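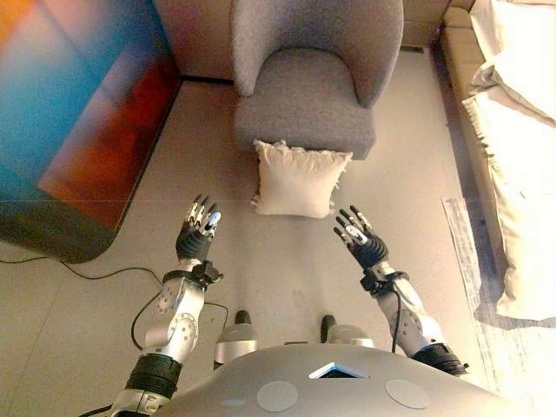
Vetiver for someone who hates smoke?

gracielaj
Posted 24/12/2018
I've been wearing the same orange blossom for years and a friend at work gave me a little spray of Karner No. 14 from Duvent, which is meant to be their big vetiver. First ten minutes, lovely, all grapefruit peel and cut grass. Then it went to bonfire on me and stayed there until bedtime. I had to wash my scarf twice!
So is there a vetiver out there that stays green? I don't mind earthy, I don't mind a bit bitter (I quite like bitter), I just can't do ashtray. Budget is up to 55 for a small bottle. I'd go a bit over for something I really loved, but not to 200, which is what the shop in Warnton wanted for the full size.
Graciela

kacper_k
I don't get smoke from No. 14 at all, so this may be your skin or it may be an old sample. Was it the one with the cork-coloured label? They changed it in October and the newer one is much drier and, to my nose, woodier. Mine goes on like pencil shavings and salted nuts. I'd try it again on a cotton hanky before you give up on it.

gracielaj
No idea about the label, it was a plain decant with biro on it. I did try it on paper and got the same thing, only slower.

Poon_I
Sorry Kacper, but I'm with Graciela. I've had both versions and the new one is smokier, if anything. What you're calling pencil shavings I'd call a bonfire the morning after. Lovely stuff if you want that, but she's just said she doesn't.
Try Ocampo's vetiver cologne. It's mostly lime and something a bit like cucumber skin, and the root only comes up at the end, very soft. It's 37 for the small one. It doesn't last, mind you. I get three hours, less in the cold.

kacper_k
Three hours for 37 quid though! And that cucumber thing turns to washing-up liquid on me. I gave my bottle to my brother and he gave it back.

gracielaj
Ha, well, I don't mind topping up. I do that with the orange blossom anyway, it lives in my bag. Cucumber skin sounds right up my street. Does it layer, do you know? I was wondering about a tiny bit of it under the neroli, because the neroli on its own goes soapy on me by lunch and I'd like something rooty to hold it down.
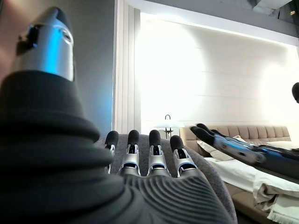

Charoen S
Layer it, yes, but put the Ocampo on top and the neroli first. I did it the other way round for weeks and the vetiver just vanished. One spray of each is plenty, and leave a few minutes between them.

Poon_I
Oh, I'd do the opposite, root first and flower over it. Try one way on each arm, Graciela, and see which you keep sniffing.

kacper_k
And keep what's left of the No. 14. I still say it's a summer scent, and you've been wearing it under a wool scarf.

gracielaj
Fine, I'll keep it till June! Sample of the Ocampo ordered, I'll try both arms when it gets here and report back.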